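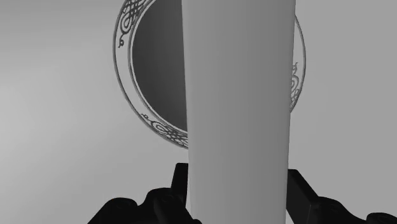
Posted by Quang Thái, 31/12/2020
in Home and Garden > Plumbing and heating

Water pressure fine downstairs, poor upstairs. Where do I start?

We moved into a two-storey terrace in November and the upstairs bathroom has been a nuisance ever since. The kitchen tap and the outside tap are both strong. Upstairs, the cold tap on the basin is all right but the hot is a trickle, and the shower is weak whichever way you turn it. The bath fills slowly on hot as well, though it's better than the basin.

The hot water comes from a combi boiler in the kitchen. There's no tank in the loft, I've been up to look. The previous owner left a folder of paperwork and the boiler was serviced last year by a firm called Storstead, with nothing noted about pressure. The gauge on the front sits where the booklet says it should.

So far I have taken the shower head off and soaked it in vinegar overnight. It made a small difference for a day or so. I've also checked that the stopcock under the sink is fully open. The basin tap is a Stiven mixer with a lever, if that matters.

I don't mind doing small jobs but I'd like some idea of what to check before I pay for a call-out. The hot tap in the kitchen is good, by the way, so I can't see how it could be the boiler.

Stuck in Storstead Road (not really, but that folder is all I've read this week). Thanks in advance.

Châu Lại
Member for 7 years

If the kitchen hot is good then I agree the boiler is unlikely, and I would look at what's between the kitchen and the bathroom.

Start with the isolating valves. Under the basin you should find one on each pipe, a small fitting with a slot in it. The slot should run in line with the pipe. If it runs across, the valve is shut, and if it's anywhere in between it's part closed. People fitting a new tap often turn these down and don't open them up again. Use a flat screwdriver and go gently, as old ones can weep once they've been disturbed. Put a cloth and a bowl underneath.

Next, the flexible hoses. If they're kinked behind the pedestal the flow drops a lot. Turn the water off at the stopcock, take the hot one off the tap, hold it in a bucket and get someone to turn the water back on slowly. If it comes out well, the fault is in the tap. On lever mixers it's usually grit in the cartridge or in the little mesh at the end of the spout. The mesh unscrews and can be rinsed.

If it comes out of the hose just as badly, look for a valve further back. In our house there was one behind the bath panel, 12 inches from the corner, that I only found when we changed the floor.

The bath being slow on hot too makes me think it's further back. I'd still do the basin first as it's the easiest to get at.

cera_and_co

Had the same thing. Ours was limescale and we got a plumber in the end. Cost a bit but worth it.

M. Chareonsuk

Agree with most of the above, but do the bucket test before touching anything. Time how long each tap takes to fill the same bucket, hot and cold, upstairs and down, and write it down. If you do call someone out, they will ask. It also tells you whether a change has helped, which is hard to judge by eye.

Weak on both hot and cold at the shower is a separate matter from the basin. Many bar showers have a filter where each pipe meets the valve, and these block up after any work on the pipes. You'll need to shut the water off and undo the large nuts. Wrap them in tape first or the spanner will mark the chrome.

Don't adjust anything inside the boiler casing. That's for a registered engineer.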